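**Anyone actually sticking with a food scrap routine in an apartment?**

**maloubakes** wrote:

So we moved to a third floor walk-up in July and I gave up my backyard compost pile, which I miss more than the yard. I've been trying to keep up some kind of scraps habit since then and it keeps falling apart. I had a countertop pail with a charcoal filter (fruit flies in four days), then a paper bag in the fridge door (leaked on the mustard), and now I'm eyeing a bokashi kit from Juko, but my husband says we already own enough buckets.

What do you all do? City pickup here is every two weeks and the shared bin is in the alley behind the building. Two adults, one kid who leaves half of every dinner.

---

**gunhild_s** wrote:

Freezer! I will say it until I'm blue in the face. Old bread bag, bottom drawer, everything goes in there frozen solid and it goes down to the bin on pickup morning. No flies, no smell. I've done it for years and I will never own a pail again.

---

**AlbyMc** wrote:

> Freezer! I will say it until I'm blue in the face.

Great if you have a freezer bigger than a shoebox. Mine holds ice, peas and one pizza, and the pizza has to go in at an angle. I used to do the bread bag thing and my wife thawed it thinking it was soup stock. We had words.

I'm on bokashi now and I like it, but you need somewhere to put the stuff after it ferments. In a walk-up with no yard that's a real problem. Malou, does your city bin take fermented scraps? Ours didn't want to say yes or no on the phone.

---

**maloubakes** wrote:

Ha, oh no, the soup stock. I asked and they told me "food waste is food waste," so I'm taking that as a yes.

---

**kirsten.l** wrote:

I'll be the grump. I think the container matters a lot less than people on here make it out to. What changed things for us was cooking less rice. I kept making 2 cups dry for two people out of pure habit and scraping a third of it out every single time. Once I went down to one cup the pail practically stopped filling.

---

**gunhild_s** wrote:

Well sure Kirsten, but you can't portion your way out of onion skins.

---

**kirsten.l** wrote:

No, but onion skins don't stink. Cooked food stinks. I stand by it.

---

**asger_h** wrote:

Kirsten has a point about cooked stuff. I keep two things going - peels and coffee grounds sit out in an open bowl and get emptied whenever, and plate scrapings go down to the alley the same night. Rice and cooked veg are the worst of it by a mile if you let them sit, and wrappers sneak in there too if you have kids.

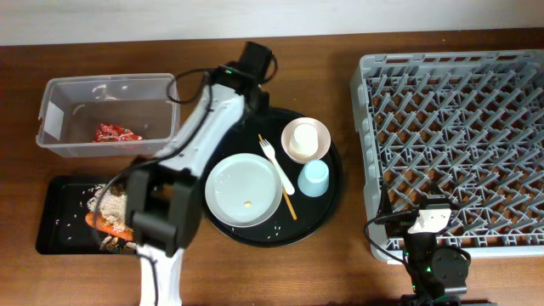

Anyway the same-night trip sounds like a pain, but I just tie it to taking my shoes off. Shoes don't come off until the scraps are down. My knees complain on the stairs and that's about the only downside.

---

**AlbyMc** wrote:

Shoes rule is good. I'd last a week though.

---

**maloubakes** wrote:

Okay so I think I'm going to try Asger's split and also quietly make less rice (don't tell my kid, she thinks the rice is the good part). If it goes badly I'm buying the Juko bucket and hiding it behind the vacuum. Does anyone line the bowl with anything or do you just rinse it?

---

**gunhild_s** wrote:

Sheet of newspaper, folded twice. And clear out a drawer in that freezer, I haven't given up on you.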